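Grorker Community Help
Home > Desks, Cables and Small Spaces > Under-desk storage

Moulded plastic panel under my desk has come loose on one side and I have no idea what it wants from me

Posted by wattlebird_50

I bought a second-hand sit-down desk in May from a bloke who was moving house and wanted it gone more than he wanted money. It has a white metal rail running along the underside and a light grey plastic panel that's meant to hang between that rail and the back edge. I gather it's a cable cover. The computer tower lives next to it.

The panel has dropped on one side. It hasn't fallen off, which would at least be decisive. It just hangs a bit low and taps my knee whenever I cross my legs.

The side you see when you're sitting like a normal person is smooth and plain. The other side is a different story. Whoever designed it was paid by the lump. There are ribs, pegs, slots, little raised squares and a thing that might be a latch, and I can't tell which of these hold it up and which are there for moral support. The seller didn't have instructions. There's a sticker on the desk frame that says Femeck, and a part number ending in 284, and their website thinks I want to buy a chair.

What I've tried so far:

Pushing it up firmly. It went up, made an encouraging click, and came down again while I was making tea.

Pushing it up with a stack of books under it overnight. Same result, slower.

Cloth tape. Held for a morning. I'd like to keep the tape as a last resort as the panel is now a bit furry along one edge.

I don't want to drill anything. I rent, I'm not handy, and the desk is the only thing I own that doesn't wobble. Is there a trick to these, or do I need a new panel? I've seen what look like the right ones listed at Gosselin for more than I paid for the desk.

Posted by underbench

You almost certainly don't need a new panel. I fitted out a shared office with this sort of desk some years back, and I've spent more of my life on my back underneath them than I care to add up. They all drop eventually, usually on the side where people kick.

Most of the lumps you're looking at do nothing that concerns you. Ribs are there to stiffen the plastic so it can be thin and cheap. Bosses (the round pegs) are generally for screws, or for screws on some other model that uses the same mould. You can ignore any that have never had a screw in them, and you can tell because the hole is still clean.

What you care about is the slots and the latch. On the ones I worked with, the panel hooks on at one long edge and snaps in at the other. If you push the snap side home when the hook side isn't properly seated, you get exactly what you describe: a nice click, then gravity has a think about it.
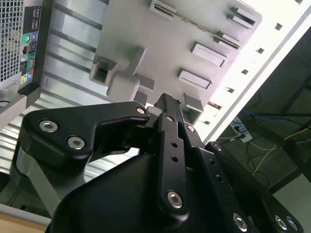 So take the whole thing down before you do anything else. I know that sounds like a step backwards. Unplug whatever is tucked behind it, slide the tower out of the way so you have room for your elbows, and lie down with a torch. Slide the blade of a butter knife into the latch slot and lean on it gently until the tongue gives. Don't twist. The plastic goes brittle with age and a snapped tongue is the one thing that will send you off to Gosselin with your wallet out.

Once it's down, have a look at the hooks. You'll probably find fluff, a staple and at least one dead pen lid. Clean all that out. Then look for white stress marks at the base of the tongue. A faint line is fine. If it's cracked most of the way through, skip to the last paragraph.

To put it back, do the hook edge first along its full length, and check by tugging it towards you. Only then swing the other edge up and press right beside the latch, with the heel of your hand. Pressing in the middle bows the panel and lets the ends creep out. I suspect that's where your books went wrong - a stack under the centre is the worst spot for it.

If the tongue is cracked, use two long cable ties. Feed one through a slot near each end, around whatever solid piece of frame is closest, and pull them snug but not tight. I used the 300 mm ones. It looks like a repair, but only to your knees.

Posted by Mrs_Pelmet

Ours did this and my husband used hook-and-loop strips. Been up since before we repainted. Wipe the plastic down with metho first or the glue won't hold. He got the strips at Lunetard in the aisle with the picture hooks.

Posted by deskbound255

just leave it off. I took mine off and haven't missed it. you can see the cables but who is looking under there

Posted by wattlebird_50

Thanks all. Took it down with the butter knife as instructed. Two pen lids, no staple, and a raffle ticket. The hook edge was sitting in properly at one end and merely leaning at the other, and I suspect it had been that way since the bloke put it together.

It's back up and I've crossed my legs at it several times this evening without incident. There's a faint white line at the latch, so I've put a pair of cable ties in the drawer for when it changes its mind.

deskbound255, I did consider it, but there's a power board back there with a light on it and the cat has opinions about the light.

Posted by underbench

Good stuff. Check the hook edge again in a month or so, particularly if you move the desk. And get the tape residue off with a bit of eucalyptus oil on a rag, but try it on a hidden corner first as it can dull some plastics.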